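Moving the blog, sort of

Tuesday, November 30, 2021

Right, quick one, kettle's on. Finally left the old host after 3 renewals I didn't want. Ruxandra has been telling me to since February. Exporting took all evening, 1245 comments, mostly spam. Kept the 53 good ones. Some of the old links are broken, sorry, will fix them when I get a minute.

New header is going to be plain grey, maybe brushed metal. Can't decide. Bjartur says green. No. 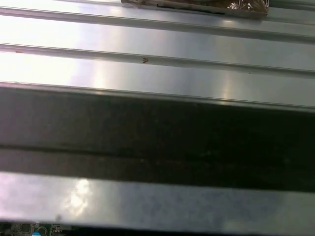
What's still missing

The recipe pages. The Skullska walking posts, all 32. Teh search box, which finds nothing at all. If you subscribed by email you'll need to do it again, form's on the left. Comments open tomorrow, or Thursday.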